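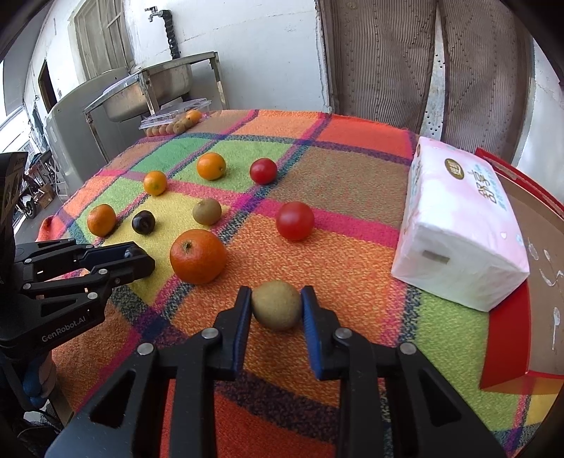 Fruit set, right gripper closing on a kiwi. Plaid blanket as table cover.

# podley-grip – setup and care notes for the two hand-held grippers

README for the Podley pair. Covers pads, pivots, wiping down, checks before a recording run. Written fast, fixes welcome. Last edit 28th October.

## What's in the repo

- `checks/` – short scripts, run before every session
- `logs/` – one text file per gripper, left and right
- `data/fruit/` – 2,009 clips, pick and place only
- `parts.md` – what we keep in the drawer at Sondholm

Clips are split by site, Sondholm and Ridutitz. Don't mix the logs, the two sites swap pads on different schedules.

## Pads

Blue pads, inner face of each jaw. Wear shows up first at the tip, then the lower corner. Swap both at once, never one. A new pad against an old one closes crooked and small fruit rolls out.

1. Open jaws fully, tool off.
2. Peel from the tip end. Slow, or the glue stays behind.
3. Wipe the seat with alcohol, let it dry.
4. Press new pad on, hold for a count of 40.
5. Close on nothing ten times. Look at the gap from the side.

Kiwi is the worst for pads. Fuzz gets into the surface and grip drops off. Wipe after every kiwi block, not at the end of the day. Tomatoes leave them clean unless one splits.

## Pivots

Silver screws on the linkage plates. Snug, not tight. If the arms don't fall open under thier own weight with the tool pointing down, back the screw off a touch and try again. Mark the head with paint pen so you can see if it creeps.

No oil. We tried it in February and the linkage picked up lint from the blanket for weeks.

Check all pivots every 800 closes. The counter is in `checks/count.py` and it does NOT reset by itself.

## Before a run

- both grippers charged, left one logged first
- zero the jaw width – fully closed, then `checks/zero.py`
- slow close on an orange, then on a kiwi. Compare the widths with yesterday's line in the log
- if the closed reading is out by more than 0.5 mm, zero again. Still out, look at the pads
- cloth flat under the jaws. A fold lifts the fruit and the approach comes in too high

Fruit used: oranges big and small, tomato, plum, kiwi. Soft plums out, they mark.

## Known problems

**Jaw sticks half closed.** Usually lint in the linkage. Dry brush, work it open and shut by hand. Do not force it.

**Width jumps mid clip.** Loose connector. Reseat, re-zero, throw the clip away.

**Left and right clocks drift apart.** 21 clips from Ridutitz have this, listed in `data/fruit/bad_sync.txt`. Left in the set on purpose, filter them if you need both hands.

**Squeak on close.** Harmless so far. Note it in the log anyway.

## Log format

One line per job: date, gripper, what you did, closes on the counter. Short is fine, blank is not. Pad swaps get a `P` at the front so the script can find them.

## To do

- spare linkage plates for Ridutitz
- Tô site still on the old pads, no log recieved yet
- proper jig for checking jaw gap

Podley grip notes – Sondholm workshop – reuse with credit | Back to top
3 comments · 12 shares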